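I signed up for a plot at the Drillside gardens in March, mostly to get out of the apartment in the evenings. I had been on the waiting list long enough that I'd forgotten I was on it. The email said plot 9 had come open, that I had a week to accept, and that it was "irregular." I accepted before I went to look.

Irregular meant a triangle. Drillside sits where the old road and the creek come together on the north side of Vesuvside, and the plots were laid out in tidy rectangles starting from the parking lot. By the time they got down to the creek there was a leftover corner, and the leftover corner is mine. It's 400 square feet on paper. I don't think whoever worked that out took off the part where the blackberries come through the fence.

I've had one full season on it now, and a few people have asked how it went, so I'm writing it down while I still remember.

**The soil**

Clay, and plenty of it. In spring I could pick up a piece and roll it into a rope that held together. By July the surface had cracked wide enough to lose a plant tag in. I read a lot about clay before I did anything, and most of what I read disagreed with the rest. Some people dig in sand, others say sand turns it to brick. Some people never dig at all and just pile things on top.

I dug the half near the path and piled compost on the other half without digging. This wasn't a proper test, as the two halves get different light, but I wanted to see. The dug half was easier to plant in May. The other half was easier to live with by August. It held water longer and I pulled far fewer weeds there. The carrots in the dug half came up forked and stubby. I didn't plant carrots in the other half, so I can't tell you anything about that.

I posted a short note about all this in the summer, when I was still deciding what to do in the fall. 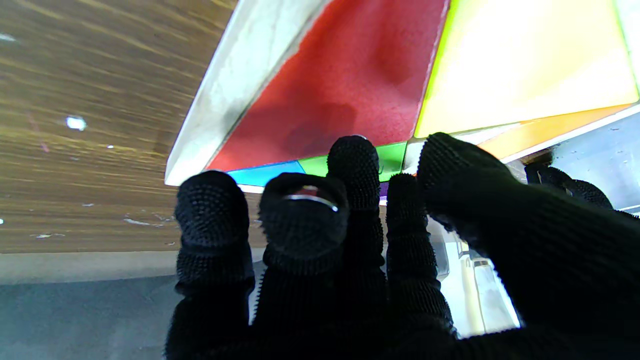 Eliseo Sandoval wrote back that I should leave the dug half alone from now on and cover it with leaves before the first frost, as thick as I could stand, and that I'd be sorry if I ran a tiller over it even once. He has clay too. He said it took him 7 years to get a bed he could push a trowel into with one hand, and that the first three of those were wasted on peat moss.

I took the advice about the leaves. The city leaves them in a heap by the Drillside gate in the fall and anyone can help themselves. I wheeled over load after load and it still didn't look like much once it had been rained on. I'll add more next fall. I have no plan to buy peat moss.

**Water**

There's one tap for our end of the garden and it's up by the shed. A hose reaches most of the plots but not mine. I tried joining two hoses and the pressure dropped to nothing, and people kept tripping on the join, so I gave that up after a couple of weeks.

What I do now is fill two watering cans and walk. It's a fair walk when it's hot. I go before work if I can, at 6:30 or so, when the tap is free and the path is in the shade. If I go after dinner there's usually a line, and the line turns into a conversation, and then it's dark. I like the conversations but the beans don't get watered.

The thing that made the most difference was straw. I put it down late, at the end of June, after I'd already lost the first sowing of lettuce. Once it was down I could skip a day, and then two. If you're on a plot with no hose, put the straw down early. It does bring slugs. I went out with a flashlight and picked them off, and after a few nights there were not so many.

**What grew**

Beans did best. I grew a climbing bean called Mulano that I'd picked up at Ayala, the feed and seed store out past the car wash, because it was on the counter and I was already paying. It climbs well over my head, it has purple flowers, and it kept going until the cold got it. The pods get stringy if you leave them even a day too long. I left a lot of them too long. Those I let dry on the vine, and I shelled them in front of the TV over a few evenings, and they've made several good pots of soup.

Tomatoes were fair. I planted them too close together, which everyone told me not to do. They looked so small in May. By August I couldn't get a hand in to pick the ones in the middle, and the bottom leaves went brown and spotted. I still had more tomatoes than I could eat, but the people across the path had half as many plants and more fruit.

Squash was a failure. I got one zucchini. Something bored into the stems and the plants went flat in a single afternoon. I cut one of the stems open and found the grub, and then wished I hadn't. I've been told to wrap the stems in foil, or to plant late, or to grow a different kind of squash altogether. I'm going to skip it for a year.

Garlic is in the ground now. I planted 20 cloves and I can't say anything more about it until next summer. 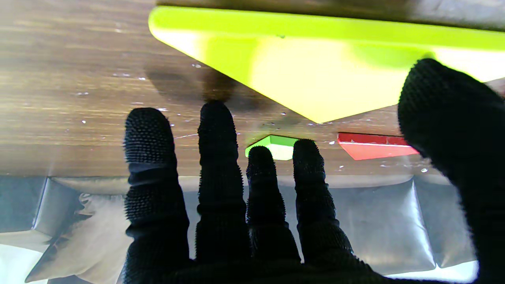
The shape of the plot has turned out to be the hardest part of planning for next season, harder than the clay. Every garden book I've borrowed draws its beds on a rectangle, with paths running up and down and the tall things along the north side. I've copied those drawings onto mine and they never fit. The yellow-green block on the tabletop is a pretty good model of what I'm working with: one long straight side, a corner that's been rounded off, and two slanting sides running down to a point. My long side is the creek fence. The rounded corner is where people have been cutting across with wheelbarrows since before I had the plot, and I've decided to let them. The point is down by the path, and it's so narrow that I can't kneel in it without crushing whatever is on both sides of me.

So for next year I'm drawing the beds parallel to the creek fence and letting them get shorter as they go toward the point. The longest one gets the beans, with the fence to hold the netting up. Then a walking path, then tomatoes with real space between them, then another path, then greens. The point itself gets something I never need to reach into. I was going to put rhubarb there but rhubarb gets wide. Chives, maybe. The person who had the plot before me left a clump of oregano down there and it has done fine with no help from me, so it may just be oregano.

I marked the paths out with string last weekend and walked up and down them carrying both cans to see if they were wide enough. The first one wasn't. I moved the string over and took the space out of the greens.

**Tools**

I bought too many. The ones I use are a digging fork, a hand trowel, a pair of pruners and the two cans. I also have a hoe that's too short for me, a bulb planter that clay sticks to so badly it has to be emptied with a stick, and a kneeling pad that blew into the creek. There is a shared shed with most of this in it anyway. I didn't know that until June, when I finally asked what the combination was for.

The fork I'd buy again. It was the most expensive thing I bought and it's the only one I'd miss. A spade just slides down and comes up with a slab stuck to it, while the fork breaks things up some.

**Money**

I kept the receipts for a while and then I stopped. It would have been cheaper to buy the beans. The plot fee is low, but the compost, the netting and the straw all cost more than I'd expected, and I paid for seedlings when I could have started from seed. I have a south window in the kitchen that would do for tomatoes. I'm going to try that this time, with seed saved from one of the neighbors' plants. It's in an envelope in the drawer with the batteries, and I wrote "red, big" on it, so that's all I know about it.

If anyone at Drillside wants dried Mulano beans for planting, I have plenty. Leave a note in the mailbox at the shed and I'll put some out for you. I'm also still looking for a way to keep blackberries on their own side of a chain-link fence, short of standing there.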